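TINY SPORTS
The smallest game in town fits between the candy and the test tubes

Sunday, August 11, 2019

GRALLOV. Table soccer, but not the kind with rods and handles. No little men on skewers. A mat, a ball, a goal. That's the whole kit, and in this town people are losing entire evenings to it.

I came for an afternoon. Stayed for three. My editor is aware.

The rules, as far as I could get them down: you flick, they flick. Ball goes through the goal, point. Ball goes on the floor, you get down and look for it. House rules cover the rest and every house has different ones. At the Brarkness, the bar by the bus station, the goal stands just past the end of the mat instead of on it. At the Pap club they tape it down, which Brarkness regulars consider cheating. I've heard the argument twice now, at volume.

The club started in June, with one mat and a borrowed goal. Now there's a mailing list with 70 names on it and a waiting list for the Thursday table. The mats come from Grutano, a party goods shop on the hill road, which ordered 2,000 of them as cake toppers and had 1,564 left when the flickers found out. Nine dollars for mat, ball and goal together. Cheap night out.
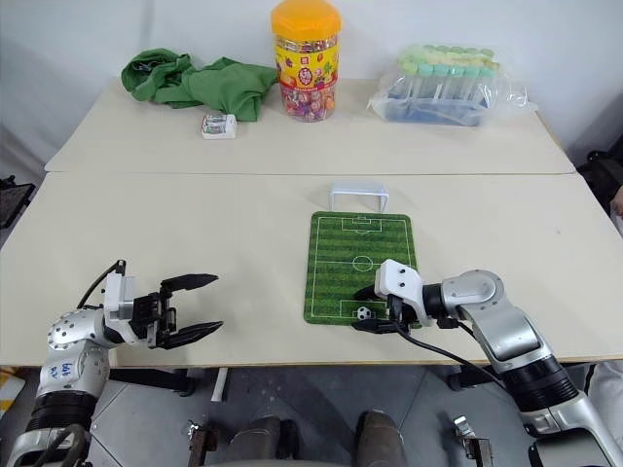
Table matters more than you'd think. Everybody starts on the kitchen table, everybody regrets it. Too much give, too many crumbs. Two plain tables shoved together is the favorite arrangement: near one for the game, far one for all the stuff you moved to make room for the game. Mind the seam. A ball that rolls back there can sit in the crack and then you have to decide whether it's still in play. (It is at the Brarkness. It isn't at Pap.)

Pale tops are good. The green shows up nicely and you can follow the ball, even after supper with one lamp on. Dark wood is hopeless, I lost two balls in a single evening and found one of them in my shoe.

The far table deserves its own story. Call it the parking lot. Mail, keys, a box of something, a cloth for wiping down. One I saw had a big jar of wrapped candy with an orange lid, and right next to it a rack of test tubes still in its plastic bag. Candy for the winner is pretty standard, purple ones go first. Test tubes are not standard.

And the cloth is more use than it looks. Bunched up at the back it works as a backstop, so a hard shot dies in the folds and doesn't go behind the radiator. A dish towel will do. Some people prefer a rolled sweater but it takes up half the table and then where do the drinks go.

Flicking technique, quickly. Nail side of the finger, low, follow through. Thumb as the spring. Do not push. Pushing is the one thing both clubs agree on, and you will be shouted at. Beginners shoot from the near penalty box with the whole length of the field ahead of them, and the ball drifts. The turf is only printed but the tabel under it is never quite level. Aim left in most kitchens.

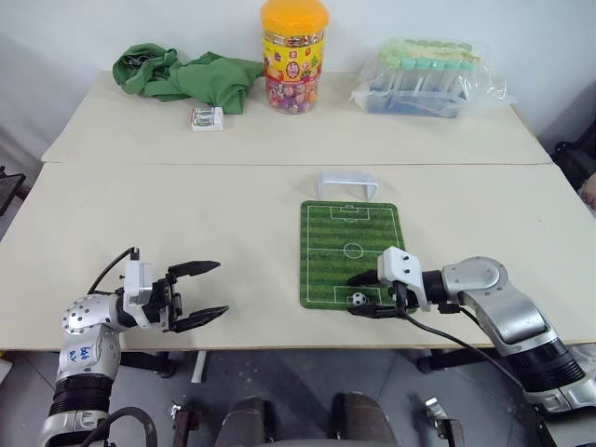

Do you need two goals for a proper match?

One is plenty. Most players here take turns shooting at the same end, five flicks each, then swap seats for luck. If you want an actual end-to-end game, a second goal can be anything with two legs and a bar. I've seen a bent coat hanger. I've seen a toast rack, which nobody scores on.

The record, since you'll ask, is 39 in a row from the near box. Set at Pap on a weeknight, witnessed by four people and a dog. The Brarkness disputes it on account of the tape.

Looking after the mat: store it flat. Roll it and the ends curl, then your penalty box is a ramp. A heavy book overnight fixes most of it. Wipe with a barely damp cloth, never soap, soap makes it slick and the ball just slides. Keep the ball in a lidded box or an egg cup, somewhere you'll remember. Spare balls are forty cents and they will run out before the mats do, so buy a few.

Last thing on table size. You want elbow room on both sides of the mat, and a bit of empty top in front of you for your wrist. Push it right up to the edge and you'll be flicking from your lap.

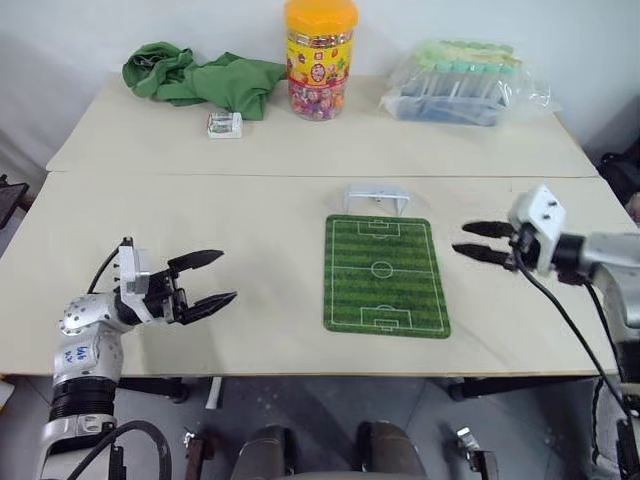 Field set the long way, stripes running across. Halfway line, center circle, a box at each end.

Thursdays at the Brarkness, from seven until they stack the chairs. Pap meets when the hall is free, check the door. Bring you're own ball.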